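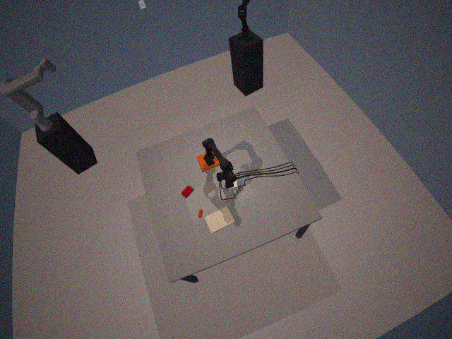 Grey table, grey mat, slate-blue floor and one small square of orange.

So I've gone off grey. I know, I know, everyone went off it ages ago and I'm the last one to the party, but I've lived in a grey flat for seven years and I was perfectly happy until one wet Friday in May when I sat down with a cup of tea, looked at the living room and thought, it's the same colour as the window.

When we moved to Bulorstead I painted everything in one go. Walls, skirting, the inside of the airing cupboard (why?), all of it the same tub of Dalta light grey, which I bought in bulk with a voucher. I was so proud of it! It went with everything. Then of course I bought a grey sofa to go with the walls, and a grey rug to go with the sofa, and by the end of that first year you could lose a grey jumper in there for a week. I did lose one. It was on the sofa.

Anyway, I've been trying to work out what to do about it without spending a fortune, and the budget is £348, which is what was left in the holiday pot after the holiday didn't happen. That has to cover paint, a lampshade and something for the floor, and I've already wasted a bit of it on tester pots.

The testers, then. I got five. The green looked gorgeous in the shop and like hospital corridor on my wall. The pink was too pink, and the second pink was somehow beige by teatime. There was a dark blue I loved, but the room only has one window and my other half said it was like sitting in a coat pocket. The fifth was a sort of burnt orange, and oh, I was not expecting to like it, but I painted a patch next to the bookcase and I keep wandering in to look at it with my toast.

I don't think I could do a whole room in it. My gran had an orange kitchen and you came out of there feeling you'd been shouted at. But a bit of it, the alcove maybe, or just the back of the shelves? The grey behind it looks better too, quite smart and deliberate, as if I'd planned it. My sister says do the door. I hadn't thought of the door.

The floor is the other problem. The carpet man in Draton quoted me more than the whole budget for the one room, so that's a no, and I've been looking at second-hand rugs instead. There's a rust-coloured one online for 50 quid, collection only, with a stain in one corner that could go under the sofa. I've messaged twice and had a thumbs up both times, which I'm choosing to take as a yes.

I've put a patch on the door as well now, down by the hinge where it won't show if I chicken out. It's still tacky and the cat has been past it, so there's also a patch on the cat. If anyone has painted an inside door without getting drips in the panels, please tell me how you did it, because I'm starting on Saturday whether I know how or not.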